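Residential Services
Guide for Residents: Using the Shared Laundry Room

Last revised 11/01/2013

This guide explains how to reserve, use and leave the shared laundry room at Dresmont House. It applies to all residents, including those on short-term agreements. Residents who have moved from the Idby building should note that the reservation procedure is different and should read the first section in full.

Before you begin

You will need your room key, your resident number and your own detergent. Detergent is not supplied. The machines do not take coins. Charges are added to your monthly statement, and a receipt may be requested from the front office.

The laundry room is open to residents at all hours, but reservations are accepted only for the hours shown on the sheet beside the door. Outside those hours, machines are available to whoever arrives first.

Step 1. Reserve a machine

Write your resident number, not your name, in an open space on the reservation sheet. Each resident may hold one reservation at a time. A reservation covers one washer and the dryer with the matching number. If you do not arrive within the first part of your reserved period, another resident may take the machine.

Reservations may also be made by telephone at extension 321 during office hours. Please allow time for the office to copy your entry onto the sheet.

Step 2. Sort your laundry

Sort items in your room before coming down. Space at the folding counter is limited, and it should be left clear for residents who are finishing.

Separate dark items from light ones, and keep towels apart from clothing where you can. Check pockets for pens, coins and paper tissues. Close zippers and fasten hooks. Items marked "dry clean only" should not be placed in the machines, and Residential Services cannot pay for damage to them.

Heavy bedding, rugs and sleeping bags are too large for the standard washers. Yvette Gosselin in the front office can arrange use of the large washer on the ground floor.

Step 3. Load and start the washer

Open the door and look inside the drum for anything left behind. Place items in one at a time. The drum should be no more than three-quarters full – a packed drum does not rinse well and may stop partway through.

Pour detergent into the drawer up to the lower line. Powder goes in the left section and liquid in the right. Fabric softener, if you use it, goes in the small section at the back.

Close the door firmly, turn the dial to the setting you want, and press Start. The cold setting is suitable for most everyday clothing. If the door light flashes, open the door, check that no fabric is caught in the seal, and close it again.

Step 4. Move items to the dryer

Clean the lint screen before every load. Slide it out, remove the lint by hand, and return it with the label facing you. Lint goes in the bin provided and should not be rinsed down the sink.

Shake out each item as you transfer it. Choose low heat for synthetic fabrics and medium heat for cotton. High heat is intended for towels and sheets only.

Step 5. Collect and fold

Please return promptly when the cycle ends. If a machine has stopped and its contents have not been collected, the next resident may remove them and set them on the shelf. Items should be handled with care and kept together.
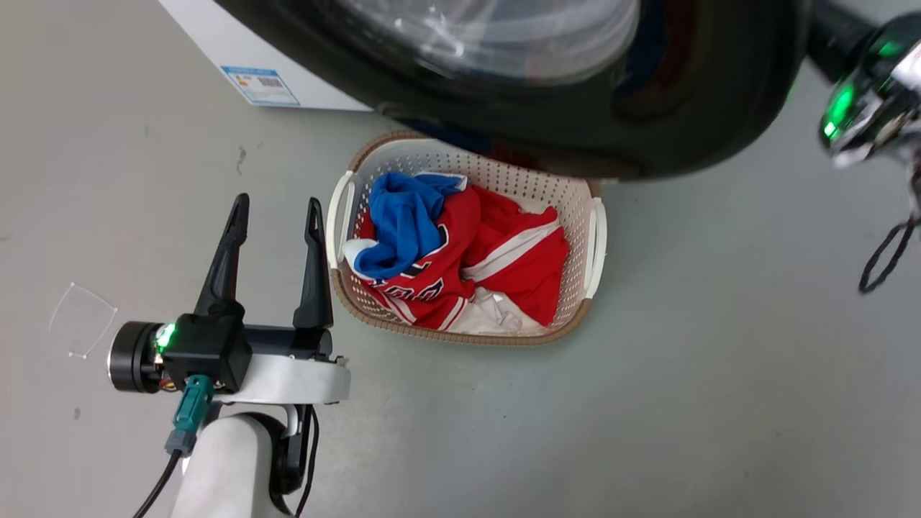

Baskets and bags must go back to your room with you at the end of your reserved period. Anything left overnight is taken to the front office and held until the end of the month. Unclaimed clothing is then donated.

Before leaving, wipe the top of the washer, leave its door slightly open, and check that the dryer has switched off.

Reporting a problem

If a machine leaks, press Stop and call the front office. Do not try to move the machine or reach behind it. Give the machine number and the setting in use. Repairs are scheduled by Gaétan Beaudoin, and a notice is placed on any machine that is out of service.

Questions about charges should be sent in writing to Annick Lemieux. Please include your resident number and the date of use.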